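Blog > Clubs and Other Mistakes > The Table-Clearing Robot, Week Whatever

I agreed to help with the Lirnville robotics club in January, on the understanding that I would mostly be unlocking the door and ordering pizza. I am now the person who buys the crockery. If you have never walked up to the register of a thrift store with an armload of flowered bowls and told the cashier that they're for a robot, I can recommend it as a way to end a conversation.

The project, for those who missed the earlier posts, is clearing a table. We picked it because it sounded easy. Tanko Garba, who is sixteen and has the patience of a much older person, pointed out at the first meeting that his little brother can clear a table and his little brother also eats chalk. So how hard could it be?

We're on our third plan. The first plan was to write out every move by hand, which produced a program of 1,000 lines and an arm that could pick up one mug if the mug was exactly where we'd put it in February. The second plan was to blame the mug. The third plan, and the one we should have started with, is that the kids do the chore themselves, holding a gripper in each hand, and the recordings go in as training examples. The software is called Gririrow, a name the kids voted for while I was out getting the pizza. I have asked what it means and been told that if I have to ask, I won't get it.

Holding the grippers is harder than it looks. You know perfectly well how to pick up a plate. You've done it all your life. Then you get two fingers per hand, and no thumb to speak of, and suddenly you're leaning over a dish with your tongue sticking out like a kid cutting along a dotted line. Ekene Akande is our best operator by a mile. She plays the cello, and she says that has nothing to do with it, but she's also the only one who doesn't hold her breath.

Her advice, which is now written on the whiteboard in capitals: SLOW IS FINE. STOPPING IS NOT FINE. If you stop halfway to think, the robot learns to stop halfway and think, and it doesn't have anything to think about. We lost a full afternoon of recordings to Tanko politely pausing every time somebody spoke to him.

Plates have been the big fight. Bowls are friendly. You put one finger in, one finger out, squeeze, lift. A shallow dish gives you very little edge to work with, and if you come at it too flat the fingers skate across the top and the dish goes for a short ride. Oval dishes are worse, as you have to decide which part of the edge you're going for before you get there, and half the club changes its mind on the way. Mr. Oyewole, who coaches the Bometti team across town and is annoyingly generous with advice, told us to mix up the layout after every take and leave some fruit in the way. So we do that now. The fruit doesn't get cleared. The robot is supposed to learn that too, and I look forward to watching it put an orange in the sink.

Our goal was 200 good takes before the summer break. We have fewer than that. I'm not going to say how many fewer, as parents read this blog, and one of them paid for the spare fingertips. What I will say is that the last batch was the cleanest we've had: proper grips on the near edge, no skating, and only one argument about whose turn it was.

We're taking 2 weeks off, then back to it. Ekene wants to try stacking next, dish on dish, which I think is a terrible idea and have already said yes to. If anybody in town is getting rid of old plates, and I mean plates you have no feelings about whatsoever, leave a comment and I'll come by with a box. Ovals are especially welcome. I have made my peace with ovals.

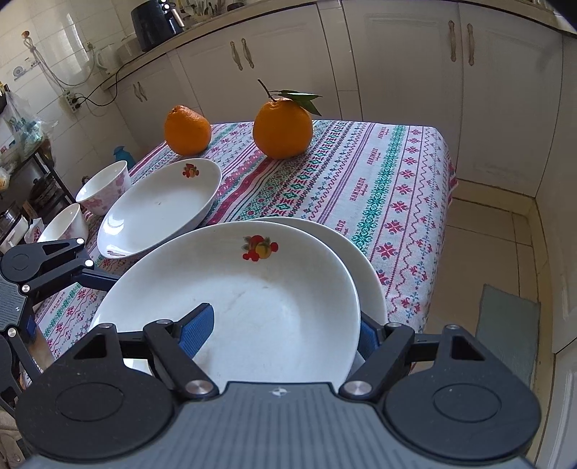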